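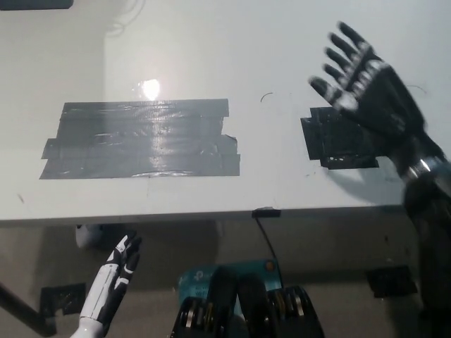

Colleen Wong wanted to know at the end of last session whether a tape "sticks" or "grips", and whether it matters which word goes in the lab write-up. It does, a bit. Use "adheres" if stuck for a word.

Print | E-mail
Reading time: 6 minutes

Materials 2 — Adhesives, handout for week 10

Recap first. Two words people keep mixing up:

Adhesion — glue to surface.
Cohesion — glue to itself.

Peel a label. Clean surface, glue all on the label = adhesive failure. Glue on both sides, stringy in the middle = cohesive failure. Always write down which one you got. Half the October reports didn't.

Pressure-sensitive adhesives (PSAs)

No drying, no curing in use, no heat. You press, it wets the surface, it holds. Soft enough to flow into small gaps, stiff enough not to flow back out under load. Those two pull against each other and most of the chemistry is finding a spot in between.

Typical build of a cloth tape, top down: plastic film, fabric mesh, adhesive. The mesh is why it tears by hand in a fairly straight line. Adhesive is often rubber based with a tackifier resin added. Painter's tape: thinner coat, lower tack, paper backing.

Three tests, know all of them
- Tack: quick touch, how hard to pull off
- Peel: steady speed, fixed angle (90 or 180, say which!)
- Shear: hang a weight, time it till it drops

A tape can do well on peel and badly on shear. Belmiro Louro's group had a strip that was a pain to peel and still crept down the steel plate in 13 minutes under load. Not a mistake, keep the result in.

Surface energy — water beads up, low energy, poor wetting, weak bond. Polyethylene is the usual villian. Glass and clean metal are easy. Wipe plates with the solvent and let them dry fully befor you tape.

Temperature: cold makes the adhesive stiff, tack goes. Hot makes it soft, shear goes.

For next time
Read Esteves, chapter 6, skip the part on hot melts. Peel data sheets to Bernadette Phelan by 10 a.m., file name starts with 2561. Units are newtons per 25 mm width — no grams please.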